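Chapter 2
How Much Should You Trust a Claim About Sleep?

Most people who give advice on sleep sound sure of themselves. Go to bed at the same hour. Keep the room cool. Put the phone away. Some of this may be sound, but the tone of a claim tells you nothing about the evidence behind it. This chapter asks what kind of study it would take to back up a bedtime rule, and why so few of the popular ones have had such a study.

Take the Wallimton survey, which we will use throughout. It asked 1,000 adults how long they slept and how tidy they kept their bedrooms. The tidy group reported more sleep, and the press office wrote that clearing up before bed "adds" sleep.

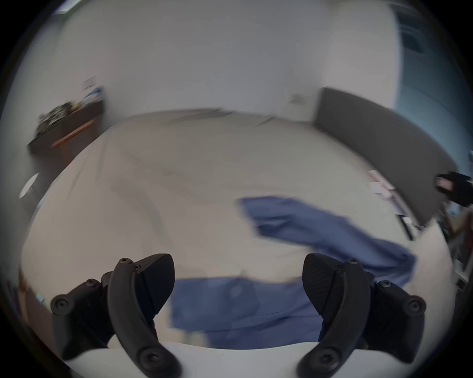
Darren Nuttall objected in a letter that the survey never measured sleep at all, only what people said over breakfast. Glenys Cheetham went further: tired people let the laundry pile up, she wrote, so the arrow could just as well point the other way.

Both complaints are fair, and the second does more damage. A survey taken at a single point in time cannot sort cause from effect - however many people fill it in. The Brulgate team tried to fix this with a sleep diary kept for 20 nights. 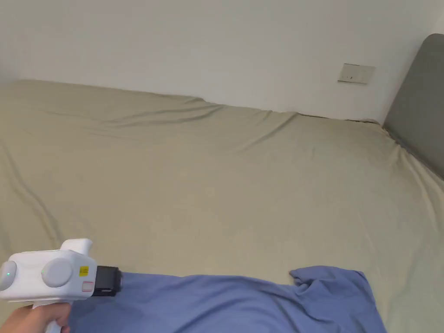
Diaries have troubles of their own. People forget, fill in three nights at once, and round to the nearest half hour. Of the 38 who started the Brulgate diary, the report does not say how many finished. A reader should want to know that before anything else.

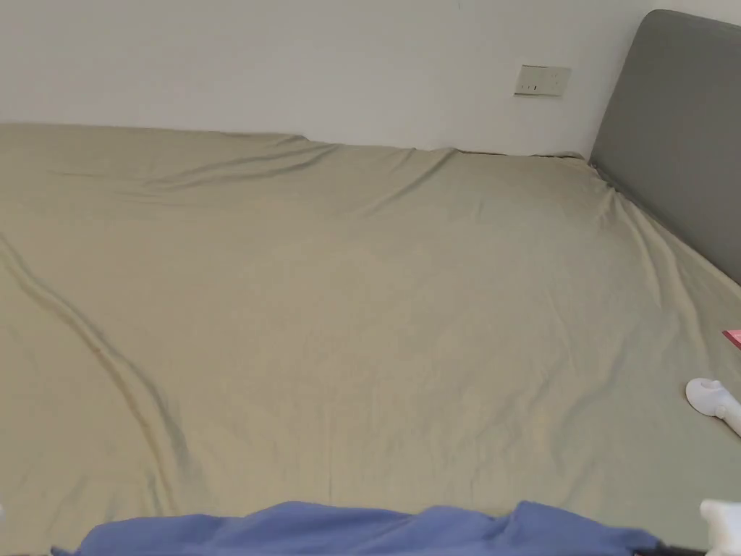

2.1 Self-Report and Its Limits

Ask a friend how long it took to fall asleep last night. The answer will come quickly, and it is a guess, made by someone who was by definition not awake at the end of the stretch being timed.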